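Projektbericht: Die Bürgerwehr von Erkden und ihre Musterrollen
Seminar Regionale Militärgeschichte, Abgabe 1. Juni 2020
Gruppe: Mieke Mulder, Frans Dierckx, Socorro Villca
Betreuung: Gijs Van den Broek

1. Thema und Fragestellung

Ausgangspunkt war ein einziger Satz in der alten Ortschronik von Erkden: Die Bürgerwehr sei im November 1661 »neu in Rotten geteilt« worden. Mehr steht da nicht. Kein Anlass, keine Namen, keine Zahl. Wir wollten wissen, wer da eigentlich eingeteilt wurde, wer das Kommando hatte und ob die Wehr vorher schon in irgendeiner festen Form bestand. Ursprünglich sollte auch noch die Bewaffnung rein, das haben wir nach dem ersten Archivtermin stark gekürzt (siehe Abschnitt 5).

Fragestellung also: Wie war die Bürgerwehr von Erkden nach der Neueinteilung aufgebaut und wie hing die Einteilung mit den Stadtvierteln zusammen?

2. Quellen

Hauptquelle ist die Musterrolle aus dem Stadtarchiv. 33 Blatt, beidseitig beschrieben, zwei verschiedene Hände. Blatt 15 ist am unteren Rand stark beschädigt, da fehlen Namen. Dazu kommen:

Ratsprotokolle, nur die Bände zur Wehr und zum Torgeld
Rechnungen der Stadtkasse (Pulver, Lunten, Trommelfelle, einmal »Tuch zum Fendlein«)
ein Bittbrief des Hauptmanns Khattak an den Rat, undatiert, aber wohl kurz nach der Musterung

Zum Namen Khattak: In der Chronik steht er anders, und zwar in drei Schreibweisen. Wir bleiben bei der Form aus dem Bittbrief, weil er den selbst unterschrieben hat. Woher die Familie kam, konnten wir nicht klären.

Die gedruckte Literatur ist dünn. Zum Vergleich haben wir die Arbeit von Milagros Sánchez über die Wehr im Nachbarort Forkova benutzt, die als Typoskript im Archiv liegt. Sehr gründlich, leider ohne Register.

3. Vorgehen

Frans hat die Rolle transkribiert, Mieke die Rechnungen, Socorro die Protokolle. Danach alles in eine gemeinsame Tabelle: Name, Beruf falls genannt, Viertel, Rotte, Waffe, Bemerkung. Namen wurden nicht vereinheitlicht, nur mit einer zweiten Spalte für die vermutete Normalform versehen. Das hat sich gelohnt, weil wir mehrmals zwei Personen erst für eine gehalten hatten.

Problem am Anfang: Abkürzungen. Die erste Hand kürzt die Waffen ab, »M.« kann Musketier heißen, an anderen Stellen aber wohl Meister (Handwerk). Wir haben »M.« nur dann als Musketier gezählt, wenn es in der rechten Spalte steht. Herr Van den Broek hat uns darauf hingewiesen, dass die Spalten ab der Mitte der Rolle verrutschen. Stimmt leider. Diese Blätter wurden nochmal durchgesehen.

Zweites Problem: Zeit. Für die Protokolle waren zwei Wochen geplant, gebraucht haben wir fast fünf. Die Schrift ist schlecht und der Schreiber springt zwischen den Themen, Torgeld, Brunnen, Wehr, wieder Brunnen.

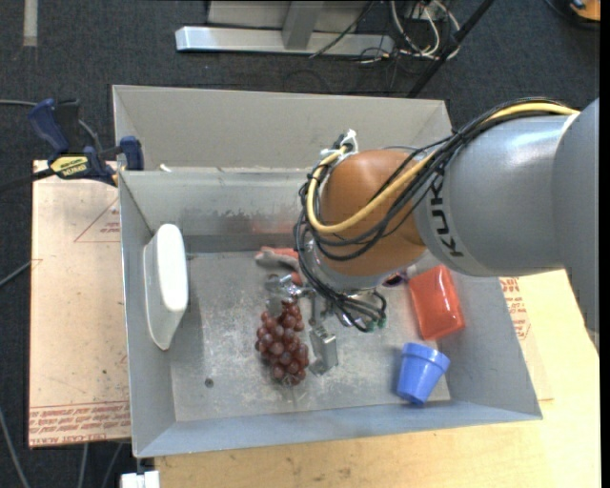
Gearbeitet wurde danach nur noch mit den Stellen, an denen Rotte und Viertel beide sicher lesbar sind. Den Rest führen wir in der Tabelle mit Fragezeichen mit, für die Auswertung zählt er nicht.

4. Ergebnisse

4.1 Aufbau

Die Wehr bestand aus vier Rotten, jede mit einem Rottmeister und einem Stellvertreter, der in der Rolle »Gefreiter« heißt. Über allen der Hauptmann, daneben ein Fähnrich und zwei Trommler. Ein Leutnant wird nicht genannt, in Forkova gab es einen. Kann sein, dass das Amt unbesetzt war — im Bittbrief klagt Khattak, er müsse »alles allein bestellen«.

Die Trommler bekamen Geld aus der Stadtkasse, die Rottmeister nicht. Sie waren dafür vom Wachdienst am Nordtor befreit. Ob das als Ausgleich gedacht war, sagt keine Quelle.

4.2 Rotten und Viertel

Unsere Vermutung war: eine Rotte pro Viertel. Das trifft nur für zwei Rotten zu. Die erste ist fast komplett Oberstadt, die zweite Gerberviertel. Die dritte und vierte sind gemischt, und zwar so, dass die Männer mit eigener Muskete überwiegend in der dritten stehen. In der vierten finden sich vor allem Piken und kurze Wehren, dazu viele Gesellen und Tagelöhner.

Das spricht für zwei Prinzipien nebeneinander. Erst nach Wohnort, dann beim Rest nach Ausrüstung. In den Ratsprotokollen gibt es dazu eine Stelle, wo sich Bürger der Unterstadt beschweren, sie stünden »unter fremden Leuten«. Der Rat hat die Sache vertagt und dann kommt sie nicht mehr vor.

4.3 Anlass der Neueinteilung

Hier bleibt es bei Indizien. Die Chronik legt einen Zusammenhang mit durchziehenden Truppen nahe, in den Protokollen steht davon nichts. Was drin steht: Streit um die Nachtwache. Mehrere Bürger hatten sich durch Ersatzleute vertreten lassen, die dann nicht erschienen. Der Rat verlangt daraufhin ein »richtiges Verzeichnus aller wehrhaften Mannschaft«. Kurz danach setzt die Rolle ein. Wir halten deshalb den Wachdienst für den wahrscheinlicheren Grund, die Truppendurchzüge können trotzdem mitgespielt haben.

4.4 Der Bittbrief

Khattak bittet um neues Pulver und um Strafgewalt gegen Säumige. Das Pulver bekam er, in den Rechnungen taucht der Posten auf. Zur Strafgewalt keine Antwort gefunden. In späteren Jahren werden Bußen vom Rat verhängt, nicht vom Hauptmann, also wurde die Bitte vermutlich abgelehnt oder einfach liegen gelassen.

5. Was nicht geklappt hat

Bewaffnung: Die Angaben in der Rolle sind zu ungleich. Die zweite Hand notiert fast immer die Waffe, die erste nur bei Musketen. Eine Auswertung über alle Rotten wäre unsauber, deshalb nur die Bemerkung oben unter 4.2. Eine Zeughausliste soll es gegeben haben, im Archiv ist sie nicht auffindbar.

Altersstruktur: Kirchenbücher aus der Zeit sind nur teilweise erhalten. Wir haben für die erste Rotte einen Abgleich versucht und nach zwei Nachmittagen aufgehört, zu viele gleiche Namen.

Fahne: Das »Tuch zum Fendlein« hätten wir gern weiter verfolgt. Farbe steht nicht dabei, nur der Preis und der Name des Schneiders. Mieke hat noch eine Anfrage ans Museum in Forkova gestellt, Antwort steht aus.

6. Vergleich mit Forkova

Nur kurz. Nach Sánchez war die Wehr dort größer und strikt nach Vierteln geteilt, mit eigenem Sammelplatz für jede Abteilung. In Erkden ist nur ein Sammelplatz belegt, der Markt. Das passt zur gemischten Einteilung der dritten und vierten Rotte. Bei den Ämtern fällt der fehlende Leutnant auf, sonst sind die Bezeichungen fast gleich. Sánchez vermutet, dass Forkova sich an den Ordnungen des Landesherrn orientiert hat. Für Erkden fanden wir keinen Verweis auf so eine Ordnung, haben aber auch nicht das Landesarchiv benutzt.

7. Offene Punkte

Blatt 15 müsste man mit besserem Licht nochmal ansehen, eventuell sind am Rand noch zwei oder drei Namen zu retten. Die Tabelle liegt beim Betreuer und kann von der nächsten Gruppe weiter benutzt werden, bitte die Spalte »Normalform« nicht überschreiben. Wer an den Protokollen weitermacht: die Wehrsachen stehen oft unter »Gemeines«, auch wenn das Inhaltsverzeichnis des Bandes was anderes behauptet.

Die Transkription des Bittbriefs hängt als Anlage A an, Anlage B ist die Liste der Rottmeister mit Fundstellen.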